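Ikimeck Nagano two-antenna router, used flat on a desk

Filed under: home network, small office
Bought: April
Replaces: an older Idville unit with fixed antennas

Setup

The Nagano is a small wireless router with two antennas on hinges. Configuration is done from a browser page and took 10 minutes, most of it spent on a firmware update that restarted the unit twice. The default network name and password are on a card in the box. Change both. The menu is plain text, loads quickly and hides nothing important, although the channel setting sits under "Advanced" for no good reason.

Speed

The wired ports are specified at up to 800 megabits per second. My line is sold as 100, so the router is not the limit. Wireless transfers in the same room ran at full line speed. Through one brick wall (the house dates from 1947 and the walls are thick) the rate fell by half with both antennas upright. Laying one of them down brought part of it back on the floor above. The hinges are stiff enough to hold either position.

Placement and power

Mine lives against the wall directly under the socket, which keeps the power run short. The case gets warm under load - never hot - and has not dropped a connection since the update. The supplied power cord is too short for anyone whose outlet is across the room. I added a Faston extension for a week while testing other spots, then went back to the desk. The status lights are bright at night and can be switched off in the menu.

Complaints

No wall-mount holes. The reset button is next to the power jack and easy to press by mistake. The printed manual covers only the first login, and the longer version has to be downloaded.

Current position: flat on the desk, one antenna up along the wall, the other laid out to the right.

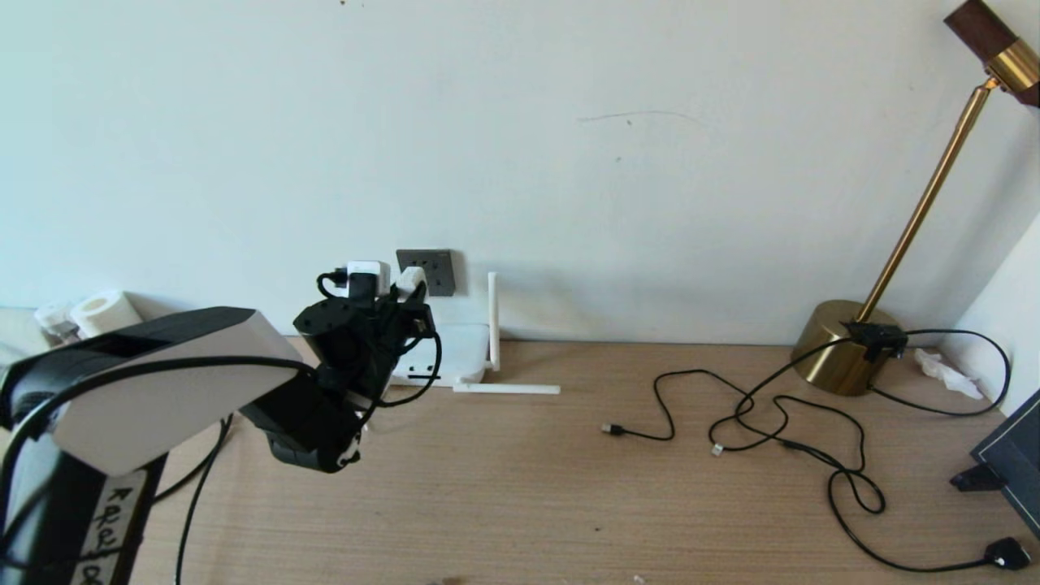

Specifications as tested

Antennas: two, hinged
Configuration: browser
Wall mount: no
Lights off option: yes
Firmware: updated at first login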